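# Chapter 6: The Bowl and What Goes in It

Every kitchen has a fruit bowl, and most fruit bowls are a polite waiting room for the trash. This chapter is about shortening the wait. By the end of it you should be able to sort a mixed lot of fruit, decide what goes in the bowl and what stays out, and say so in writing without using the word "yucky," which cost last year's class a good many points.

We begin with a pink bowl, a cartoon tablecloth and a mixed lot that includes oranges, an apple and one dark, curved item whose best days are open to debate. Your own lot will be no more dignified. Fruit bought on a budget of 300 cents at the Tuvside market rarely is.
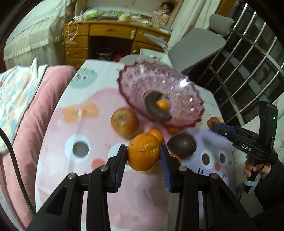

Does it matter which fruit goes in first? The firm, heavy pieces should go at the bottom, with anything soft laid on top where it can be seen and eaten.

Weight is the reason most beginners lose a banana. A large orange pressing on ripe fruit overnight will do more harm than a week of neglect - and neglect, to be fair, is the more popular method. The Urbonaitė rule, which you will meet again in Chapter 9, is to empty the bowl fully before adding anything new. Tipping fresh fruit over old fruit is called "topping up" by people who do it and "burying the evidence" by everyone else.

So clear the bowl, spread the fruit on the table and look at each piece from all sides. Black skin on a banana is a matter for the baker. Dark skin on an avocado tells you less than you would like, so press gently near the stem.

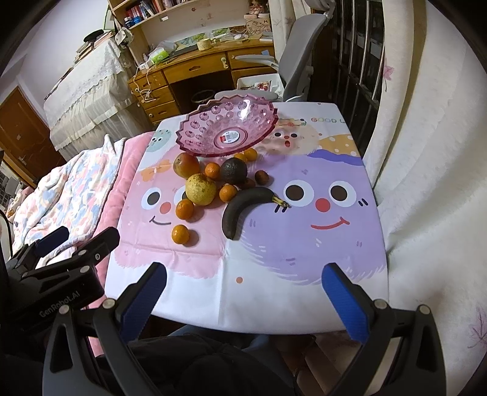 Cirivier disagrees with the order given here, and writes that the bowl should be washed before the fruit is sorted, as no one has ever gone back to wash it afterward. The point is fair. Wash it first if you know yourself to be that kind of person.

**Before you read on:** sort the fruit you have at home into "today," "this week" and "too late." Keep your notes for Exercise 6.2, where the third group will be needed, and bring a lid.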